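Natell Online Trade Store
Progress report to the Kidivdale Enterprise Fund
Reporting period: January to April

1. Purpose of the grant

The grant supports the move of the Natell power tool and cutting equipment range from a printed catalogue to an online shop. The work covers product data, category pages, search filters, stock links and delivery rules. This report sets out what was done in the period, what is behind plan and what is asked of the Fund.

2. Product data

The catalogue holds 1359 product lines. All of them have now been loaded into the new database with a part number, price, weight and supplier code. Of these, 232 still lack one or more technical fields. The missing fields are mostly disc bore, no-load speed and cable length. Most of the gaps are in older angle grinders and tile cutters, where the supplier sheets were scanned at low quality and had to be typed in by hand.

Voltage and wattage were recorded in several formats in the old catalogue. They are now held as plain numbers with the unit in a separate field. Filters on these values work correctly on the test site. Disc diameter is held in millimetres only. Inch sizes are shown on the page but are not searchable.

3. Category pages

Five top-level categories are complete: cutting, drilling, sanding, fixing and measuring. Introductory text has been written for each. Accessories remain under review. Blades and discs can be placed either with the machine they fit or in a group of their own, and the test site currently does both. This produces duplicate results in search – the fault is logged and will be corrected once the structure is settled.

4. Stock and delivery

The stock link to the Rikovham warehouse went live on the test site in March. It refreshes every four hours. Two faults were found. Items on back order were shown as in stock, and part-boxes of fixings were rounded up to full boxes. The first has been fixed. The second needs a change to the warehouse export and is with Stevens, the software contractor.
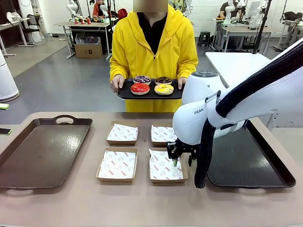
Delivery charges are set by weight band. Long items such as guide rails and levels are charged by length, and this rule has not yet been tested with mixed orders. Petrol-driven machines are excluded from next-day delivery at checkout.

5. Spending

Spending on data entry is above the planned level for the period owing to the manual typing noted in section 2. Spending on page design is below it by a similar sum. No change to the total grant is requested. Approval is sought to move the unspent design money to data entry.

6. Next period

Missing technical fields to be completed, cutting equipment first.
Accessory structure to be settled and duplicate results removed.
Part-box export to be corrected by Stevens and retested.
Mixed-order delivery charges to be tested.
Trade account log-in to be opened to existing Kidivdale customers – the public shop will follow once the stock figures have matched the warehouse count for a full month.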